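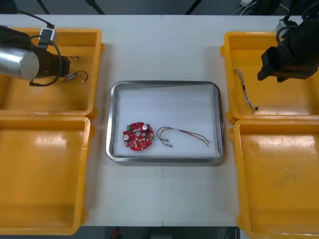 Kitting cell on trial: tray in the middle, parts bins on both sides, one arm per side.

Call for participants: Bench testers for a two-arm kitting cell
Posted 14 Sep 2022
Location: Clallasden, ground floor workshop
Paid, part time, on site only

What we want

We are looking for people who have built or packed electronics kits by hand and who are willing to spend some time being hard to please. The product under review is the Pridis, a two-arm cell that is being sold to small assembly shops as a way to get circuit boards and wire harnesses out of bins and into trays. The seller says it can take over a kitting bench. We have read the brochure several times and we still don't know what "take over" means.

We are a small review outfit. We don't sell robots and we don't take a cut from people who do. Shops pay us to find out whether a thing does what the sales sheet says before they sign for it. In this case three shops split the cost, all of them with fewer than twenty people on the floor, and all of them have been burned at least once by a machine that ended up under a tarp.

About the product

The brochure lists a price per month, a setup fee, and a figure for trays per shift. The setup fee is $2,868. The trays-per-shift figure is 255, and it comes with no note on what was in the trays, who filled the bins, or who stood next to the machine while it ran. If you have worked a bench you will already have questions. Write them down and bring them.

Rigid boards are the easy half of this job, at least on paper. Loose wire is where we expect trouble. A harness with a band around the middle and fanned-out ends doesn't lie the same way twice. Thin braided ones are worse. Crimp terminals catch on each other and on the edge of whatever they are in. People deal with this by feel and mostly without thinking. The seller's answer to our question on tangled harnesses was one sentence long and used the word "robust."

We would be happy to be wrong. One of the shops paying for this can't fill its evening bench and would sign tomorrow if the numbers held up. But the numbers have to come from work that looks like theirs, with bins filled the way a tired person fills them at the end of a run.

What you would do

There are two roles. You can apply for one or both.

Bench tester. You kit trays by hand, to a written parts list, next to the cell and at your own normal pace. Your trays are the yardstick. You also inspect the trays the cell produces and mark them pass or fail using the same sheet, without being told which tray came from where. You will handle round and odd-shaped boards with small parts on them, and several kinds of wire harness. Some sessions will use parts that have been dumped in the bins with no order at all.

Cell minder. You get the seller's manual and the half day of training that comes with the monthly plan, and then you run the cell as if it were your job. Every time you have to step in, you log it: what you did, how long it took, and whether the manual covered it. Restarting after a stop counts. Untangling something in a bin counts. Nudging a board over so that the next pick will work counts too, and we will be strict on that one. Past reviews of this sort of gear have gone soft exactly there, with a helpful person at the side doing small favors for the machine all day and none of it getting written down.

You don't need to know how to program. The seller says no programming is needed, so a minder who can't program is a fair test of that claim. If you can program, please apply as a bench tester instead.

Who should apply

Bench testers need at least a year of hands-on kitting, harness work or board assembly. Contract work and night shifts count. Home projects are nice but they don't count toward the year.

Cell minders need to have run some kind of machine on a shop floor. A label printer, a wire cutter, a pick-and-place line or a packing machine would all be fine.

For both roles we need people who can tell red wire from brown and green from yellow under ordinary shop lights. We will check this with real wire on the first visit. You should be able to stand or sit at a bench for a session of three hours with a break in the middle, and you should be able to write a note that another person can read.

We would like some of you to dislike this kind of machine and some of you to be rooting for it. Tell us which you are. It won't affect whether you get in, but we do try to seat a mix in every session.

Who should not apply

Anyone who works for the seller or for Cuesta, the dealer handling the product in this region. Anyone who has been paid by either of them in the past two years. Close family, same rule. We have turned down good people over this before and we'll do it again.

Also, please don't apply if you are hoping this leads to a job running these cells. We have no such jobs and can't promise that the shops will either.

Pay and hours

$189 per session, paid at the end of the week you worked. The color check and the safety talk on the first visit are paid as half a session. If the cell breaks down and we send you home early, you still get the full amount. We expect this to happen and have budgeted for it.

Sessions run mornings and afternoons through the first part of December. Most people will do between four and eight. We need you for at least three, because first sessions are slow for everyone and we throw those results out for both the humans and the machine.

Parking is free behind the building. The bus from Bresdale stops across the road. The workshop is heated, but the bench area is near the loading door, so bring a layer.

Safety

The arms move near where people work. The seller describes the cell as safe to stand beside without a fence. We have had our own person go over it, and we have set our own rules, which are tighter than the ones in the manual. Hands stay out of the bins on the cell side while the arms are live. The minder stops the cell before reaching in, every time, including when it makes the numbers look bad. There is a stop button at each end of the bench. Long hair is tied back, and no rings, lanyards or loose sleeves.

If you think something is unsafe you can stop the session and you will still be paid for it.

What happens to the results

The three shops get the full report, with the logs. The seller gets a copy on the same day and no sooner. They have asked to see a draft and to "help frame the findings." We said no. They have also asked to have a technician in the room, and we agreed to one setup visit before testing starts. After that they are on the phone, like they would be for any other customer.

Your name won't be in the report unless you ask for it to be. Your comments may be quoted. If you say the thing is great, we'll print that too.

A few questions we have been asked

Can I see the cell before I decide? Yes. Come by on an open afternoon and watch it for as long as you like. Please don't touch the bins.

Is this meant to replace people? The seller's brochure says it "frees staff for higher value tasks." None of the three shops could tell us what those tasks would be. One of the things we're measuring is how many minutes of a person's hour the cell really gives back, and we'll report that number whether it's large, small or below zero.

Do I have to sign anything? A one-page form. It covers safety, pay, and not posting results before the report is out. You're free to talk about your own time here after that.

How to apply

Send a short note to Yhon Huanca, who runs the test sessions, through the contact form on this site. Put "kitting cell" in the subject line and the role you want. Include what kind of bench or machine work you've done, where, and for how long. Then give us one thing you'd try on day one to catch the cell out. We read that part first. No resume needed, and please leave out the cover letter.

If we'd like you to come in, you will get a call to set up the first visit. If we've filled the role, we'll write and say so.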